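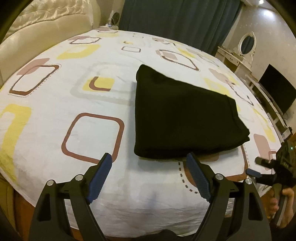
Dark Dye, Light Bedding: A Conversation on Color Transfer

Joon-young Won has run the colorfastness bench at Selgate for most of his working life. The laboratory occupies the back half of a former print shop in Jindik and tests fabric for mills, uniform suppliers and a small number of hotel groups. Most of the complaints that reach him concern black.

"Black is a high-load shade," he said. "To get a deep black on cotton you put far more dye into the bath than you would for a mid blue. The fiber takes up what it can. Some of the rest reacts with water in the bath and loses the ability to bond. It stays in the cloth anyway until somebody washes it out."

That leftover fraction is what mills remove in the soaping stage, a series of hot rinses after dyeing. Soaping takes water, heat and machine time, and Won said it is the first stage a mill looks at when it wants a shorter cycle. In one set of submissions last winter, Selgate received 171 swatches from the same supplier across several dye lots. Of those, 29 failed the wet rub test. All 29 came from lots in which one hot rinse had been dropped.

The rub test is simple. A square of undyed cotton is fixed over a peg, and the peg is moved back and forth across the sample under a set load. The white square is then compared with a gray scale that runs from 5, no visible staining, down to 1. Selgate does this dry and wet. A black twill that scores 4 dry can drop to 2 wet, and Won does not regard that as unusual.

"People read the dry number and stop," he said. "Then the jacket gets rained on and ends up on a pale bedspread."

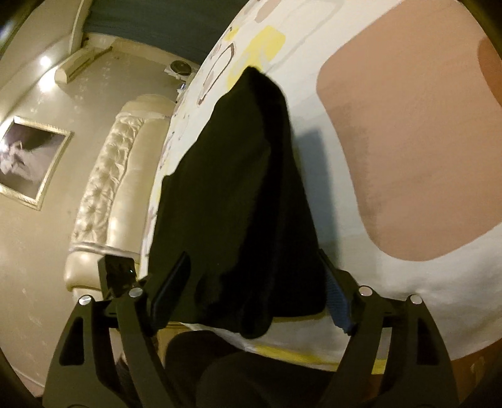 Black cloth against a white patterned duvet.

The laboratory's hotel clients see the problem from the other side. Hellano, a linen rental firm, sends Won stained duvet covers and asks whether they can be recovered. He sorts the stains by how the dye got there. Rubbed-on color tends to sit on the high points of the weave and responds to an ordinary alkaline wash. Color that traveled in water is harder. It follows the yarn and often leaves a darker rim where the moisture stopped.

"If it has a rim, I want it before it goes through a dryer," Won said. "After the dryer I will still try, but the report gets shorter."

Printed bedding complicates the work. Chlorine bleach will take out many transferred dyes, but it will also attack some prints, and a cover with a motif that has gone unevenly pale is no more rentable than a stained one. Selgate spot-tests on the inside hem first. For prints, Won prefers a reducing agent at low concentration, with repeat treatments if needed.

Asked what a household could do with the same information, he was brief. New black clothing should be washed on its own, inside out, in warm water, until the rinse runs clear. A cold first wash does less than people expect, he said, since unfixed dye comes out faster with heat. The care label sets the upper limit. He does not recommend salt or vinegar. Neither fixes the dyes now used on cotton, and in his trials neither changed the gray scale reading.

Dye-catching sheets he rates somewhat higher. They collect loose color from the wash water. They do nothing about rubbing in wear.

The oldest instrument at Selgate is a hand-cranked rub tester inherited from Sasaki, a dyehouse that closed before Won joined. It has a brass counter that sticks at 200 and has to be pushed over with a fingernail. The motorized units do the certified work, but he uses the hand-cranked one to train new staff.

"You feel the drag change when the cloth is wet," he said. "After that you don't need much of a lecture on why there are two numbers on the report."

The bench is booked through July, mostly with school uniform trousers.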